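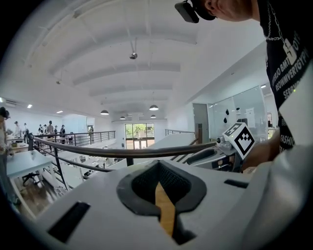 1/ Notes on teaching a two-arm robot by hand, from our sessions with the Lunus grippers at Trodanthorpe. Mostly about the parts that went wrong before any learning happened. Thread.

2/ Setup. One person, two hand-held grippers, one per hand. Each gripper has its own camera looking out past the fingers, and each carries a cube with printed square markers. A head camera looks down at the hands. The robot itself is not in the loop during recording.

3/ We used to do everything by remote control: leader arms on a bench, follower arms doing the work. Round trip delay was around 700 ms on bad days. You can fold a towel at that delay, but you fold it like someone wearing oven mitts, and the robot then learns the oven mitts.

4/ With hand-held grippers the person feels the contact. Demos come out faster and the grasps are less timid. The cost moves somewhere else. You now have to work out where each gripper was in space, after the fact, from cameras and markers.

5/ The step most likely to be skipped is the start pose. Stand still, both grippers at waist height, fingers pointing forward, marker faces toward the head camera. Hold it. Then move.

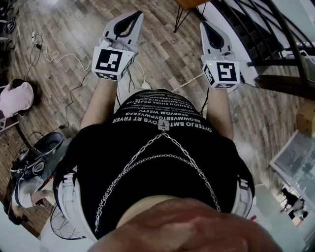
If the hold is too short, the solver has to guess how the left and right tracks relate to each other. It will produce an answer either way. A bad one looks fine for one arm and puts the other a hand's width off, and you find out at replay.

6/ Our first batch was 96 demos. We kept 45. None of the rejects were rejected for the task itself. Most had no usable start pose, a smaller group lost a marker for too long in the middle, and the remainder had clocks that drifted apart between devices.

7/ On clocks. Three or more cameras, each with its own idea of what time it is. We sync at the start of a session and again at the end, and Bistbridge (our alignment tool, held together with shell scripts) stretches everything in between to fit. If the two syncs disagree by more than a frame or two, the session gets flagged and a human looks at it.

8/ On cables. Handles that stay powered and synced over a wire are less trouble in the data and more trouble at your feet. Leave slack before you start. Then reach as far as the task will ever need and check the slack again. A cable that goes tight mid-demo shows up in the track as a small, very repeatable tug, and a policy will happily copy it.

9/ On rooms. The gripper cameras have very wide lenses and see a lot of the building. Good for tracking, since railings, beams and stair edges give plenty of fixed corners to hold on to. Less good when the moving things in view are close and large.
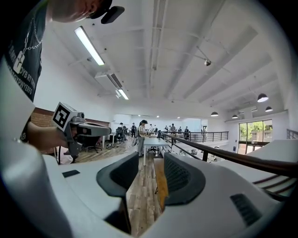 View from one gripper, with the other gripper and its marker cube at center-left.

10/ What the gripper camera is for: it is the view the robot will have too. Same body, same fingers, same lens position on the arm. If you can't tell from that view alone what to do next, the policy can't either. We play back a few demos with only the gripper views on screen and ask someone who wasn't recording to call out the next move.

11/ What the head camera is for: relating the two hands to each other. We don't give the policy the head view in the current setup. We tried it in August with the older rig and the policy learned to lean on head motion, which our robot doesn't have.

12/ Speed. People slow down as soon as they know they are being recorded. Azadeh Kermani, who did most of the early demos with me, found the fix: record a few throwaways first and don't say which ones they are. By the time the real ones start, people are back to a normal pace.

13/ Fingers. The robot's fingers close at one rate, a human squeezes the handle at whatever rate they like. Anything faster than the hardware gets clipped in processing, so a quick pinch becomes a late pinch. Tell people to squeeze and wait a beat before lifting. It feels silly for a few tries and then it doesn't.

14/ Keep marker faces visible. The natural thing is to roll the wrists inward when both hands work close together – and then the cubes hide each other. We ask for elbows slightly out. If a task can't be done that way, we move the work surface before we touch the software.
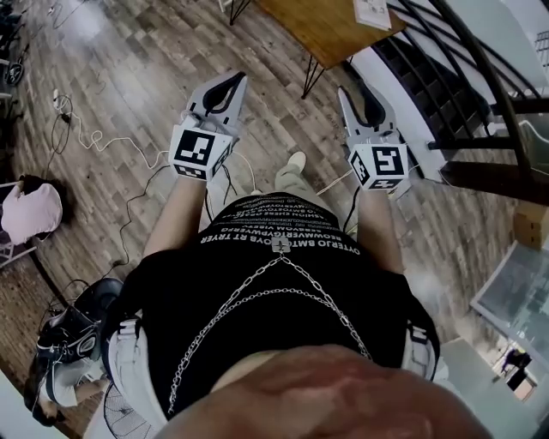 15/ Replay check. Before training anything, we run one recorded track straight through on the arms with nothing to grasp, at reduced speed. It takes a few minutes and catches mirrored axes, swapped left and right, and reaches the arms can't make. Yes, we have swapped left and right. More than once.

16/ Where it stands: trained on the 45 good demos, the Harahap task (two-handed pick and pass) finished 24 times before we stopped for the day. I didn't keep a clean tally of the failures, so please don't turn that into a success rate. Proper numbers after the next batch.

17/ For the next batch: an automatic check on the start pose that beeps if the hold was too short, and shorter sessions. Tracking quality drops toward the end of a long one and I suspect the arms holding the grippers – the human ones.

18/ Someone asked about going back to remote control. We still use it for corrections. When the policy gets stuck in the same place several times, we take over from the bench, get it unstuck, and add that segment to the set. Slow, but you only need short pieces.

19/ Processing scripts will go up once I've removed the hard-coded paths. Questions about marker size and camera mounts are fine in the replies.

More from this author
Why the left arm kept missing by the width of a hand
Bistbridge: fixing clock drift without new hardware
Leader arms and delay, a short complaint
Lunus grippers, notes on finger pads
Harahap task, first attempts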